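Issue tracker: Flarkora / picking-eval
Ticket: Success rate drops after bin refill, but only in the paper table
Status: Closed (fixed, with a footnote)
Component: evaluation protocol
Opened by: Dagim Alemneh
Assigned to: Mahlet Degefa

Dagim, opening report

Rerunning the produce picking eval for the August draft. The policy is the one trained on 500 demonstrations, checkpoint Novar, same as in the results table. Table says 13 successes out of 20 on the mixed compartment task ("take one carrot, put it in the basket"). I get 10 out of 20. Same weights, same prompt, same start pose. I have restarted everything that has a power switch, including myself.

Steps to reproduce:
1. Load Novar.
2. Fill the display bin.
3. Run 20 trials of the carrot task.
4. Be disappointed.

Expected: 13.
Got: 10.

Mahlet, reply

Three trials out of 20 is well within what plain luck can do to you. Before we go hunting, did you run it twice?

Dagim

Twice. 10 and 10. Luck would have had the decency to vary a little.

Mahlet

Fine, hunting it is. Send me the config diff and the failure notes. Failure notes meaning what the arm did, please. The last batch said "bad" on every line.

Dagim

Config diff is empty. Failure notes, second run: six closed on a leafy top and came up with nothing, three took a chili pepper, one got a carrot and let go of it short of the basket. The pepper ones annoy me most because it places them so confidently.

Mahlet

The six leafy ones are interesting. In the original run we had one of those. What does your refill look like, step by step? I mean the physical one.

Dagim

I tip the carrots in, I tip the peppers in, I spread them until it looks like a shop. Then I pick trial objects until the run is over. After each trial the carrot goes back on the pile.

Mahlet

Goes back on the pile where?

Dagim

On the top. It's a pile.

Mahlet

Found it, I think. In the original run we reset with Wako, the little script that shows a ghost overlay of the starting layout on the monitor, and you nudge things until they match. Twenty trials, same 20 layouts every time. You're tossing the carrot back by hand, so each trial starts from whatever the last one left behind. If trial four makes a mess, trial five inherits it, and so on down the line. Your trials aren't independent and your layouts aren't ours.

Dagim

I thought Wako was the thing that drew the charts.

Mahlet

That's Inside. I did not name them.

Dagim

Okay, tested. Ran 20 with the Wako overlays: 13. Ran the same 20 again: 13, although they weren't the same 13. So the table reproduces. I'm relieved and also slightly worried, because the overlays were drawn by us, and we are tidy people who put carrots where a gripper can reach them.

Mahlet

Yes, that's the part I don't love either. The matched layouts are good for comparing two policies. They're a poor guess at how it does on a bin somebody has been rummaging in. We've been reporting the first and letting the reader assume the second. I'd like both numbers in the table: "matched reset" and "carry-over reset".

Dagim

Reviewers will ask why the second one is lower.

Mahlet

Then we'll have a paragraph ready for once.
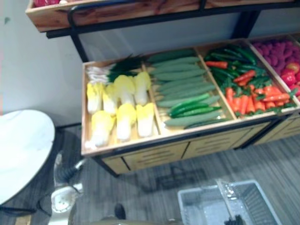
Does a carry-over reset still allow a fair comparison between two policies?
Only if you alternate them trial by trial on the same bin, so each one gets its share of the other's mess. Running all of one and then all of the other mixes up the policy with the state of the pile.

Dagim

Added that to the protocol page, since I asked it and will forget it. Also wrote down the following so the next person has less fun than I did:

- Carrot task, matched reset: use Wako, nudge until the overlay lines up, save the before image.
- Carrot task, carry-over reset: put the carrot back on top, touch nothing else, alternate policies.
- A pepper in the basket is a failure, however well it was placed.
- Write down which reset you used. The config file can't tell, which is how we got here.

Mahlet

Reset mode is now a required field. The run won't start if it's blank. Table has both columns, and the footnote explains the 10. Closing.

Dagim

Reopening for one second: the required field accepts "asdf".

Mahlet

Fixed, it's a dropdown now. I can see from the log who tried it first. Closing again.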